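4.2 What the diaries said about noise

I should say up front that I came into this part of the study with a bias. I like a loud restaurant. I grew up over one, and the sound of plates being stacked still makes me hungry. So when Parvathi Poduval and I sat down in November to read through the meal diaries, I was half expecting noise to turn up as a plus. It did, sometimes, but it took us a while to see when.

We had 138 diners keeping diaries, and between them they wrote up 1216 meals out. Everybody used the same short form (where, with whom, what they ordered, whether they finished it) and then a blank box where they could say whatever they wanted. The blank box is where all the good stuff is. People wrote about wobbly chairs, about a server who remembered their dog, about soup, a lot about soup. We never asked about noise at any point, so every mention of it came from the diner's own head, and I trust those mentions more for it.

Parvathi and I each coded the boxes on our own and then compared. We disagreed on 35 entries. Most of those were arguments over the word "lively," which I had down as a compliment and she had down as a polite complaint. We ended up going back to the rest of the entry each time to see whether the person said they'd return. If they did, lively was good. If they didn't say either way, we left the entry out of the noise counts altogether.

The buffet entries surprised me the most! I figured a buffet would get hammered for noise, what with the tongs and the trays and everyone getting up and down. But diners hardly brought it up at Kamath, the big vegetarian buffet in our sample, and when they did it was usually in passing, on the way to saying something about the dosas. Compare that with Clirnia, a much smaller place with table service and cloth napkins, where the same people wrote whole paragraphs about one table of coworkers laughing too hard. Same diners, same month in some cases, and quite possibly a lower volume in the second place.

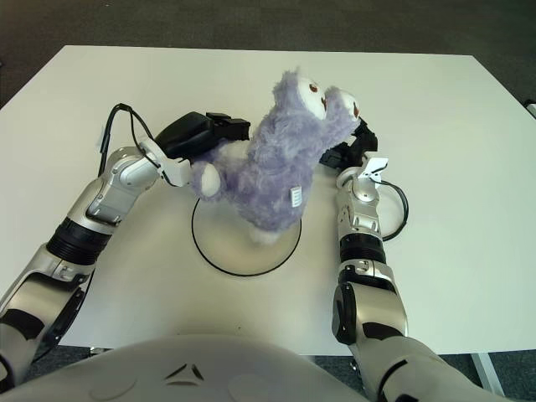 Figure 3. Two-armed robot holding a lavender plush toy over a white table. Photo: Gangadharan Rodrigues

My reading is that people arrive with a noise level already in mind, and they judge the room against that. One diner put it better than I can: "At Kamath I expect to shout. At Clirnia I paid not to." I'd have loved to measure the actual sound in each room and check this properly, but we didn't have meters and I'm not going to pretend the diaries can stand in for them. What we have is what people noticed and bothered to write down after dinner, often pretty late, and often (going by the spelling) after a drink or two.

Children are the other thing I want to talk about. Before reading anything, I told Parvathi that kids would be the number one complaint, and she told me I was being lazy. She was closer. Kids came up plenty, but the annoyed entries were mostly aimed at the adults at the table. A toddler having a meltdown got a shrug or even some sympathy - "poor thing was exhausted" is a real line from a diary - while parents who kept on eating and didn't look up got the harsh words. A few diners who had their own kids along wrote about the same thing from the other side, saying they'd asked for the check early or skipped dessert so they wouldn't bother anyone. One mother boxed up an entire plate of noodles she had been looking forward to all week. I felt that one.

Music was a smaller topic than we expected, with one exception. Jureo, the noodle bar, has a playlist that people either adore or can't stand, and its entries are so split that I'd be nervous about averaging them into anything. We kept Jureo in the full table but took it out when we compared music comments across restaurants. With it in, the whole comparison turns into a comparison of Jureo with everybody else.

There's one more wrinkle, and it has to do with food. Diners who wrote that the food was great tended to mention the noise and then forgive it in the same sentence ("packed and loud but oh, that eggplant"). Diners who were let down by the food listed noise right alongside cold rice and slow refills, as one more item on the bill. I can't tell you which way that runs. Maybe good food makes a room easier to take, or maybe someone who's already irritated by the table behind them doesn't taste the eggplant. The diaries were filled out once, at the end of the meal, so the order of things is lost to us. We come back to this in section 4.3, where we look at the entries from diners who visited the same place more than once.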